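Kitchen Tips for a Vacation Rental
4 min read
132 shares | 2 comments

A rental kitchen is never set up the way yours is. The knives are dull, the pans are thin and the one good bowl is on the top shelf. After two weeks in a cottage near Plustville I wrote down what made cooking there easier.

Before you leave home

Pack one sharp paring knife in a cardboard sleeve, a dish towel and a few zip bags. If you are flying, the knife goes in the checked bag. Put salt, pepper and one spice mix you use a lot in small jars with tape over the lids. Oil leaks, so buy it there.

Ask the owner whether the stove is gas or electric and whether there is a coffee maker. Listings often get this wrong. Ours promised a French press and had a kettle.

The first hour

Open every cupboard before you shop. Previous guests usually leave foil, sugar, tea bags and half a box of pasta. Check the dates. Run the hot tap for a minute and wash the cutting board, even if it looks clean.

Set the fridge to a middle setting and give it until evening before you fill it. Small fridges struggle with a full load of warm groceries.

Setting the table

Get the plates out before you start cooking. Rental sets are often short a piece, and it is better to find that out early. Lay a damp cloth under a serving dish that slides. Keep bread and fruit on the table between meals if counter space is tight.

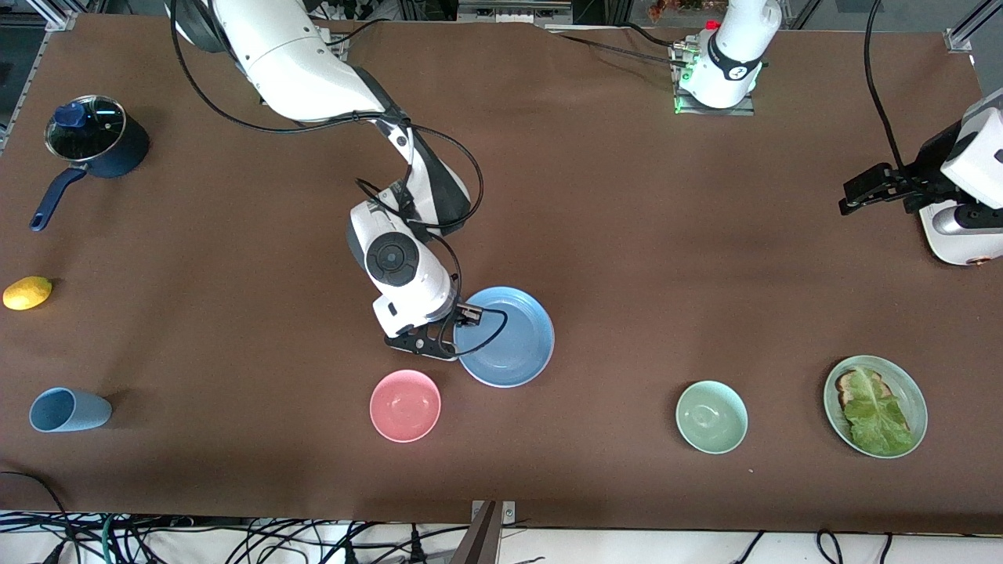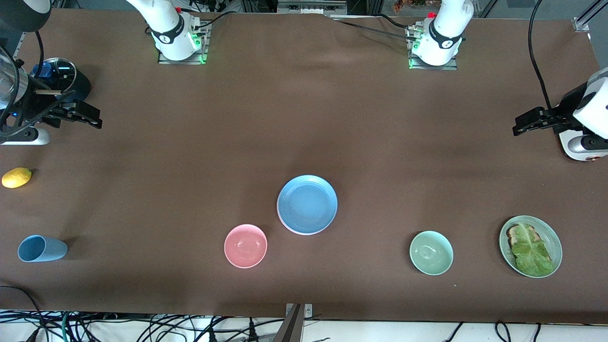

Cooking with thin pans

Use lower heat than you do at home and stir more. Thin pans burn in the middle first. For rice, bring it to a boil, cover it and turn the burner off for the last few minutes if it is electric. The coil stays hot long enough to finish the job.

Dull knives

Turn a ceramic mug upside down and draw the blade along the unglazed ring on the bottom, 2 strokes per side, then test it on a tomato. Repeat if needed. Rinse the knife and wipe it dry.

Checking out

Eat down the fridge starting two nights before you go. Omelets and soup take care of most of it. Freeze a bottle of water on the last night for the cooler. Take the trash out, leave the dishwasher open and put the pans back where you found them.

2 comments

Thijs Martens
The mug trick works. We stayed at Closside in February and the bread knife was the only one that cut anything.

Pidel
Add a corkscrew to the packing list.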